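3.2 Setting and recruitment

The study took place in the district offices of Brendeddale, where staff had moved from assigned desks to shared seating the previous November. All 142 employees on the two lower floors were invited to take part. Those who worked mainly off site were left out, as were 5 employees who were on extended leave when the survey opened. Interviews were held with 31 members of staff, chosen to cover each department and each pay grade.

Interviews followed a fixed guide prepared by Mazandarani and Mrema. Questions dealt with daily routines, the ease of finding a seat, noise, and contact with supervisors. Each interview was recorded with consent and typed out in full. Two of the authors coded the transcripts separately and settled differences by discussion. Where they could not agree, a third author made the final decision.

Figure 2. Interior space with table, office chairs and potted plant (computer rendering).

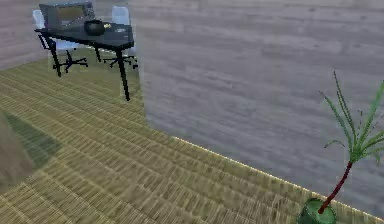
Survey responses were grouped by department before analysis. Departments that handle private records, such as payroll and housing claims, were treated as a separate group, as their staff had kept the right to use closed rooms. Satisfaction was scored on the Muli scale, which had been used in earlier work on public offices (Waweru and Minja). Missing answers were left blank and were not replaced with averages.

3.3 Limits of the design

No survey was carried out before the move, so the results rest on what staff remembered of the earlier arrangement. Memory of this kind tends to favor the more distant past, and the comparisons in Section 4 should be read with that in mind. The response rate was also lower among part-time staff, whose hours often fell outside the survey period. We did not adjust the scores for this difference, but part-time and full-time results are reported separately wherever the numbers allow.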